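Residents' Forum > Building Notices > Shared Storage in the Lower Level: Revised Arrangements

Posted by: T_Milosevic (Building Office)
Residents of Wanda House are advised that revised arrangements for the shared storage room will come into force on 1st August. The room was last reorganised before the present leases were issued, and a number of items can no longer be matched to a flat.

Under the new arrangements each flat will be allotted one bay, 90 cm wide. Items must be kept in closed containers and must carry the flat number on the side facing the aisle. Cardboard will not be accepted, as the July inspection found damp along the north wall.

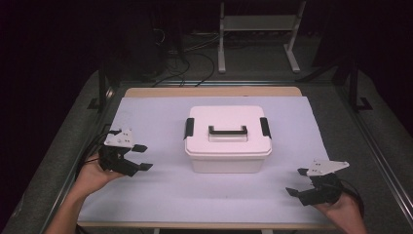
Containers may be stacked to the height of the painted line and no further. Paint, fuel, gas canisters and foodstuffs remain prohibited. Unlabelled items will be moved to the bicycle store and held there for up to 40 days, after which the office may dispose of them. Residents who require help with moving heavy items should write to the office in advance.

Teodora Milošević
Building Office

Reply from: B. Petkov, Flat 12
I am grateful for the notice and support the rule on labels. I must, however, object to the allotment of one bay to every flat regardless of size. The larger flats pay a higher service charge, and the lease refers to storage "in fair proportion". I would ask the office to state how this wording has been taken into account.

Reply from: Siriwan_B
With respect to Mr Petkov, the service charge covers the roof, the lift and the stairs. It has never been a payment for floor space downstairs. For several years the smaller flats have had no usable space at all, and equal bays are the simplest remedy.

Reply from: B. Petkov, Flat 12
I do not dispute that the smaller flats were poorly served. My question concerned the lease, and it has not been answered.

Reply from: Kadric.Boris
May I raise the matter of the damp? Diekmann quoted 3295 for treatment of the north wall and the work was deferred. If the wall were treated, the ban on cardboard would be unnecessary and three further bays could be brought into use. Asking residents to purchase new containers while the cause is left alone seems to me the wrong order of business.

Reply from: T_Milosevic (Building Office)
In answer to the points above:
The phrase quoted by Mr Petkov appears in the older form of lease only. The office will seek advice on it and will post the reply in this thread.
The Diekmann quotation has lapsed. A second firm, Bromar, has been asked to inspect the wall and to price the work afresh.
The rule on cardboard will stand in the meantime.

Reply from: Kadric.Boris
Noted, with thanks. I should be obliged if both quotations could be made available to residents before any decision is taken.

Reply from: Kovacevic (Flat 3)
Could the office confirm whether a pushchair must also be placed in a closed container?

Reply from: T_Milosevic (Building Office)
Pushchairs are exempt. They should be folded and labelled in the same manner.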